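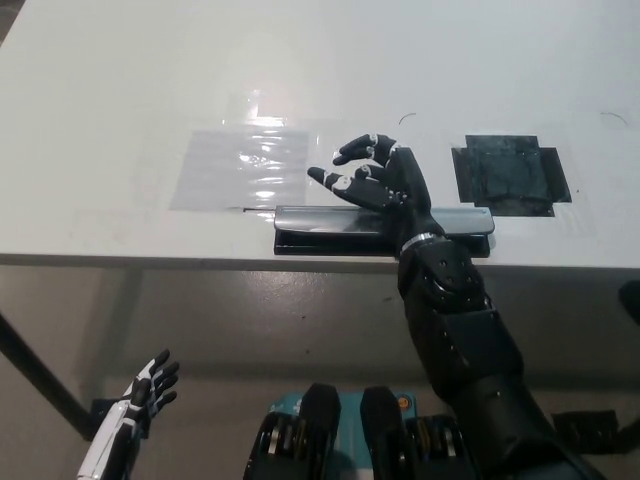
Stapling and desk care: your questions

How many sheets can I staple at once?
Up to 12 with a regular desk stapler. For anything thicker, borrow the heavy-duty one from Evaristo Sartori — it's a beauty!

Can I tape things to the white tables?
Sure, go for it! Please peel the tape off slowly when you're done, so the colour underneath stays nice and bright.

How do I get rid of scuffs and smudges?
A damp cloth and a drop of dish soap work wonders. Try a bit of baking soda on stubborn marks.

Where do I find more staples?
Second drawer at the Kalley desk. There are 200 to a strip, so help yourself!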